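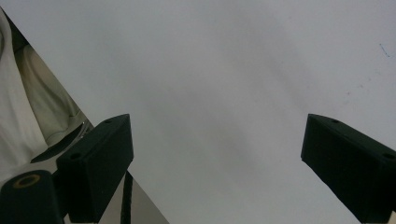

Acheampong asks whether the Sovley hand-held gripper can be bought singly, and whether a single unit records the same data as a pair. It can, and it does. The pair adds only a shared clock signal, so that left and right recordings line up.

Sovley Hand-Held Gripper: Frequently Asked Questions
Last revised May 2023

What does the kit cost?
A pair costs £2,000 and a single unit £1,139. Both prices include cables and the Cilteo recording software. Delivery is extra.

Does it need a computer nearby?
Yes. The grippers have no internal storage and must stay connected while recording.
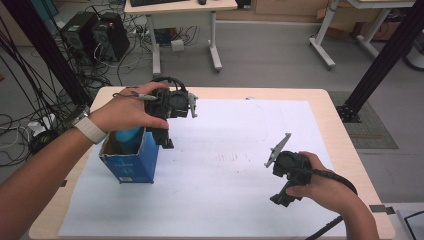
Cable length is the usual limit on working area. The standard cable suits a seated or standing operator at one table. Keep it clear of the work: on the right-hand gripper it can run down past the corner of the table, while a coil above the left-hand unit leaves slack for reaching over an open box. Extension cables are sold separately and should not be joined end to end.

Can the fingers be changed?
Yes. Undo the screws and lift the finger off. Replacement fingers are sold in pairs under part number 368. Run the zero routine in Cilteo after any change.

How do I run the zero routine?
Open the fingers fully, keep them clear of any object and press Zero. The routine takes 9 seconds. Repeat it if the gripper has been dropped.

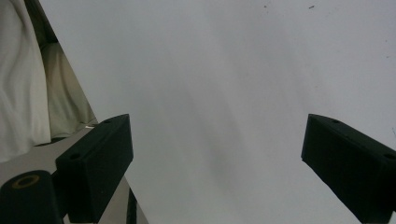 Fingers apart, nothing held.

Will recordings work with a Walla arm?
Cilteo exports to the Walla format from the March release onwards. Older recordings must be opened and saved again before export.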